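Projects > Small Spaces > Play Corners > Gallery

Play kitchen corner, finished (mostly)

Quick post, been meaning to get this up since December. The kitchen is the Skindosero one, flat pack, 21 bags of screws or it felt like it. Two evenings to build. Instructions useless past page 4, went by the drawings on the carton instead.

Went with pale wood and white so it wouldn't shout at the rest of the room. Hood on the left over the stovetop, little microwave up on the right. Beaded edge on the counter was what sold me, very sweet in person.
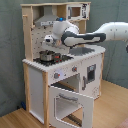 Curtain fabric is from Lenow, end of roll, gray-green, wanted it to go round both sides of the corner. Hemmed it by hand becuase the machine was in for repair. Still needs a press. Floor is the old one, just cleaned and oiled, no rug yet.

Small pot came out of the bits box, no idea what set it was from. More pans to come if I find some the right size. Also want hooks for the pegboard-looking back panel, havent measured yet.

Total spend just under 200 with the fabric.

Recent galleries
Nornow shelf, painted
Hallway bench, before and after
Đorđević toy chest, new hinges
Reading nook under the stairs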